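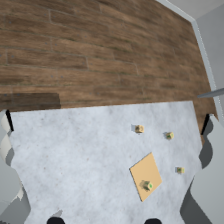 Wrist view in the simulator, blocks task. One block on the board, three on the table.

December 8, 2020

Notebook, tidy-up bench. Written by Evdokia, with remarks from Christos where I put his name.

Today I continued with the blocks. The purpose is still the same: before we let the arm touch a real kitchen in Mosta, we want to know if it can clear small things from a table onto a tray or a board, in any order, without a person arranging them first. Christos says this is the smallest chore that still deserves the word chore. I agree with him, although my mother would not.

Setup is the Clukwood scene, version from last week, marble-look table and wood floor. I changed only the start positions and the angle of the board. The board is now turned, so its sides do not run parallel to the table edge. In the older runs it was always straight, and I suspect the policy learned the straight board more than it learned "board".

Training used 1574 episodes. For the evaluation I ran 1000 episodes with the board straight and 1000 with the board turned. An episode counts as done only when all four blocks are on the board and the fingers are open.

Straight board: I did not copy the number before the disk filled, must repeat. Turned board: 546 done out of 1000. This is better than I feared and not good enough for Apostolos, who wants to show it to the Karras people before the holidays.

I looked through the failures until my eyes were tired. Most common ones:

-- The fingers close on a block which is rotated with a corner toward the arm. It slips out and turns a little, then the arm tries the same grasp again. Sometimes it tries until the time is over.
-- The block is placed too near the side of the board and tips off when the fingers open.
-- The arm pushes the board itself while it comes down. After this the board is in a new place but the arm still goes to the old one.

The third one worries me the most. A person who sets the table moves the tray by accident all the time and does not even notice the correction. Our arm looks at the board once at the beginning and then trusts its memory. Tatiana proposed to refresh the board position after every release. It costs little time and I will try it first.

Question from Aliki at lunch: why is the marking on the blocks so blurry in the wrist view? The texture is small and the render resolution is low, this I know. I do not think it matters for grasping. It will matter if we ever ask for "the green ones only", so the resolution goes on the list, but not at the top.

Christos: friction on the finger pads is set too low compared with the real pads. He measured them at Trollcombe and will send me the values. If he is right, some of the slipping is our own fault and not the policy's.

My opinion for today, to be read again in spring: it can do a part of the chore, slowly, when everything stays where it was. I would not leave it alone with cups.

To do:
Repeat straight board, save the log to the other disk.
Refresh board position after release.
New friction values when Christos sends them.
Ask Apostolos which day Karras comes.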